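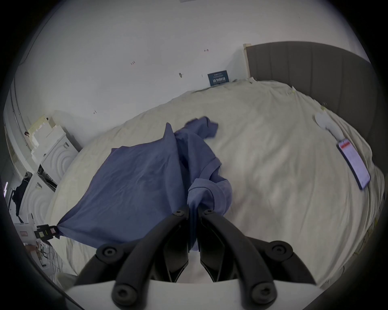 A crumpled short-sleeved shirt, the sort of thing a hand steamer is sold for.

Federo hand steamer review

January 2024

I bought the Federo hand steamer last May to see whether I could stop getting the ironing board out for one shirt in the morning. I have used it most weeks since then, on my own clothes and on the curtains in the front room. This review covers how it has worked over that time. I paid for it myself.

What you get

The box holds the steamer, a clip-on fabric brush, a small measuring jug and a heat-proof glove. There is no stand and no bag. The instructions are a folded sheet with small print and clear enough drawings.

The steamer weighs 690g empty, which is light when you pick it up in the shop and less light when you have been holding it at shoulder height for a while. The tank is at the back of the handle and makes it tip slightly backwards when full. I got used to this after a week or two.

The cord is long enough to reach the wardrobe door from the socket by the bed, where I do most of my steaming. It is stiff and does not wrap neatly, and the plastic tie that came with it broke in the first month.

Heating up

Federo says the steamer is ready in 28 seconds. Mine takes a little longer from cold, and the light goes green before the steam is really flowing. If you pull the trigger straight away you get a few drips of hot water on your clothes. I now wait until the light has been green for a short while and give it one puff towards the bath or the floor first.

Shirts and T-shirts

Thin cotton T-shirts come out well. Hang the T-shirt up, hold the hem with your free hand and pull down gently while you move the steamer from top to bottom. Polyester blends are even easier and hardly need any pulling.

Cotton shirts are mixed. The body of the shirt is fine, and short sleeves are quick enough. Collars and button plackets are harder, because you have nothing firm to press against. The glove helps here. You put it inside the collar and press the steam plate against it. It is a clumsy job and the result is acceptable under a jumper. For an interview or a wedding I would still use an iron.

Shirts that have been left in the basket for days take a long time. Deep creases soften but do not fully go. If you take your washing out promptly and hang it up damp, the steamer only has to finish the job, and it does that well.

Linen

I would not buy this for linen. I tried it on a pair of trousers and a tablecloth and gave up on both. The creases relaxed a bit and came back once the cloth had cooled.

Curtains

This was the best use I found. The front room curtains had fold lines from the packet and I did not want to take them down again. I worked along them in sections, filling the tank several times, and the lines had gone by the end of the evening. My arm was sore the next day.

The fabric brush is also good on a wool coat. It lifts the nap and takes off fluff, though a cheap lint roller does that part just as well.

The tank

The tank is small. One fill does 2 shirts, or one shirt and a bit if the cotton is thick. It unclips easily and has a rubber stopper on a short strap, which has stayed put so far. You can fill it under a bathroom tap without the jug.

Federo says tap water is fine. I live in a hard water area and by the autumn there were white specks coming out of the plate. I cleaned it with a citric acid solution as described on the sheet, and have used filtered water since. The specks have not come back. There is no descaling light, so you have to remember to do it.

Do empty the tank before you put the steamer away. I left mine full and on its side in a drawer once and found a damp patch under the socks.

Noise

It hums and clicks while the pump is running. You would hear it through a bedroom door but it would probably not wake anyone in the next room.

Compared with others

Before this I borrowed a Brerkum travel steamer for a fortnight. It is smaller and packs better, but the steam is weak and it spits whatever you do. I could not get a cotton shirt looking decent with it. For a holiday with a few synthetic tops it would be all right.

I also own a Zesell steam iron, rated at nearly 3,000 watts, and it is much faster than the Federo at anything that lies flat. A pile of work shirts takes half the time with the iron and they look better. The trouble is the board, which lives behind the kitchen door and has to be carried upstairs. For one T-shirt I would always pick the steamer.

Some people steam clothes laid out on the bed. I tried it and do not recommend it. The bedding underneath gets damp, the cloth has nothing to hang against and you end up pressing new creases in. A hanger on the back of a door is better – make sure the paint can take it, as the gloss on ours has gone slightly dull in one spot.

Faults so far

The broken cord tie is one. The trigger lock has also become loose and sometimes lets go by itself, so the steam stops halfway down a sleeve. I emailed Federo about this and had a reply in a couple of days offering a replacement if I sent the whole thing back. I have not done so yet.

Good points

Quick to get going
Good on T-shirts, blends and curtains
Tank is easy to fill and has not leaked in use

Bad points

Poor on linen and deep creases
Small tank
Drips if used too soon
Trigger lock feels cheap

Should you buy it?

If you wear mostly T-shirts, knitwear and easy-care shirts, yes. It will save you some time and you may not need the iron very often. If you wear a cotton shirt to work every day, keep the iron and spend the money on a better board cover. I am keeping mine, mainly for the mornings when only one thing needs doing, and the bedroom curtains are next.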